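Bins, again

23/12/2021

I've had a few messages asking which racking we ended up with in the packing room, so I'll write it down once and link to it.

We pack the Sitholm orders out of blue plastic bins. Until May they were stacked against a wall, and getting to the bottom one meant moving the rest. The stainless rack came secondhand from Zoubi when they cleared out a unit. It cost more to move than to buy. It took two of us 4 hours to put it back together, mostly because the bolts had all been thrown into one bag.

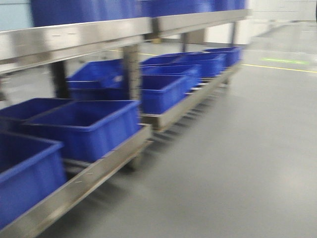 Lower shelf, bins in, nothing in them yet.

The bins all sit open on the rack. I did buy lids from Stotus, and they're still in the box. With a lid on, people put things on top of it, and then you're back to stacking.

Labels are the part I haven't settled. Paper ones peel off within weeks. I've tried tape and marker, which is ugly but stays put. I may order printed ones from Suria, but the minimum is 1000 and we need over 40 at most.

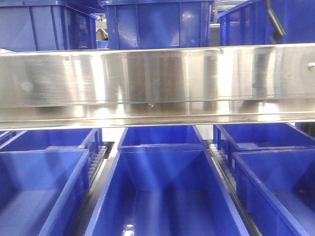

Cleaning is easy enough. Steel gets a damp cloth along the grain, bins get warm water and dish soap. Scratches on the steel don't come out and I've stopped trying. I also wipe the rollers every couple of weeks, as dust from the cardboard gets into everything in there.

Next job is the tape shelf.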